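Serkus Work Table in Light Wood: Review After a Year of Use

I bought the Serkus table last July to replace a glass-topped desk that I was tired of wiping. I wanted a plain surface at standing-counter width that could take food prep, sorting, repairs and the odd dinner, and I did not want to baby it. It has been in daily use since then, so this covers both what it was like new and how it has held up.

Delivery and assembly

It came in one flat box with the top wrapped in foam and the legs in a separate sleeve. The box is heavy and long. Two people can get it up a flight of stairs without much trouble, but I would not try it alone. Assembly took me 40 minutes with the supplied hex key. The bolts go into threaded inserts, so nothing is screwed straight into the wood, and I have taken the legs off once and put them back on without any of them loosening.

The instructions are one folded sheet of drawings. Step 4 shows the crossbar facing the wrong way. If your bolt holes don't line up, flip the bar over and they will. Pads for the feet are included but they are thin felt and two of mine came off in the first month. I replaced them with rubber ones. On carpet you don't need either.

The surface

The listing calls the color "natural." In my rooms it is a pale beige that goes slightly pink in some light. The grain is fine and close together, and it runs more or less straight until it reaches a wave or a swirl. I had expected something more uniform from the product photos, which all show the table from across a room.
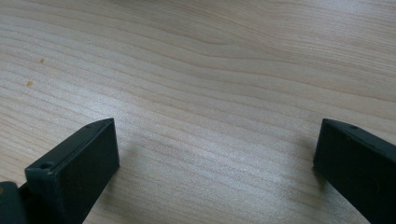

The finish is matte with a little sheen to it. Under a strong overhead light you get a soft pale patch where the grain washes out, but no hard glare, and I can read at it or work on small parts without moving the lamp. The glass desk was hopeless for that. There are also a couple of tiny tan specks toward one side of the top. I noticed them the first week and have not thought about them much since. They sit in with the grain and you have to be close to see them. If you need a flawless top, look at the painted version.

A finish this smooth has one drawback, and that is sliding. Paper slides, light plastic slides, and a cutting board needs a damp cloth under it. I keep a piece of shelf liner in the drawer for this.

Cleaning

I wipe it with a wrung-out cloth and dry it with another. The care card says to avoid abrasive pads and anything with bleach, and I have stuck to that. Coffee left for an hour came up with no mark. Turmeric did leave a faint yellow shadow the size of a coin, which faded over a few weeks and is gone now. Tomato sauce and oil have not been a problem. I have not tried nail polish remover and don't plan to.

Hot pans are a different matter. The card gives no temperature, only a drawing of a pot with a line through it. I use a trivet every time. A mug straight from the kettle has never left a ring.

Scratches show less than I expected. Dragging a ceramic bowl with a rough foot across it left a short line that you can feel with a fingernail but can only see from a low angle. Knife marks would show, so use a board.

Using it for messy jobs

Most of my use is the kind where things get scraped, sorted and thrown out. The top is deep enough that I can stand a small trash can directly on it and still have room to work in front and to both sides, and this has turned out to be the arrangement I use most. With the can on the floor, half of what I scrape out of a bowl lands next to it. Up on the table the rim is near the bowl and my back stays straight.

The can is brushed metal and I line it with thin bags from a roll of 30. Fold the bag well down over the outside or it slips in as soon as something heavy drops. I was worried that a metal base would mark the finish, and there are no rings so far, although I lift it and never drag it. If the bottom of your can has a sharp rim, put a mat under it.

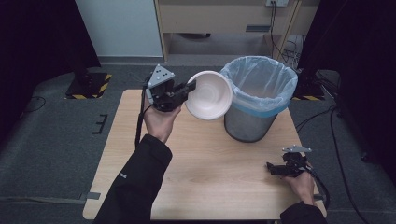
Bowl tipped beside the lined can, with the can standing on the Serkus top.

Stability is good for this sort of thing. Leaning on the front edge does not lift the back. There is a slight side-to-side wobble if you push hard on one end, and tightening the crossbar bolts takes most of it out. I retighten them every few months.

Size and weight limits

The maker rates the top for 100 pounds spread evenly. I have had a full toolbox and a stand mixer on it together with no sag that I could see. I would not sit on it. The edges are lightly rounded, comfortable for the forearms, but a clamp-on lamp needs a wide jaw to get a decent grip.

Compared with the others

Before buying I also tried the Ulten folding table and the Olaniyan trestle. The Ulten costs less and stores flat behind a door, but the top is hollow and booms when you set anything down. It is fine as a spare. The Olaniyan is the better-built table of the three, with a thicker top and a proper oil finish. It also costs nearly twice as much and the oil has to be redone. If I had a workshop I would have bought that one. For a room that does several jobs, I prefer the Serkus.

I ordered a Pramodine clip-on edge guard to go with it and sent it back. It did not fit the rounded edge.

Customer service

One leg had a dent when it arrived. I emailed on a Friday with a photo and a replacement leg turned up 7 days later, no return required. The seller did ask for the number stamped on the box, so keep the packaging until you have looked everything over.

What I'd change

Better foot pads, a corrected instruction sheet and a care card that gives a real heat limit. I would also like a drawer wide enough for a letter-size pad, because the one it comes with holds pens, tape and not much else.

Rating: 4 out of 5. I would buy it again at the sale price. At full price I would measure my space first and take a second look at the Olaniyan.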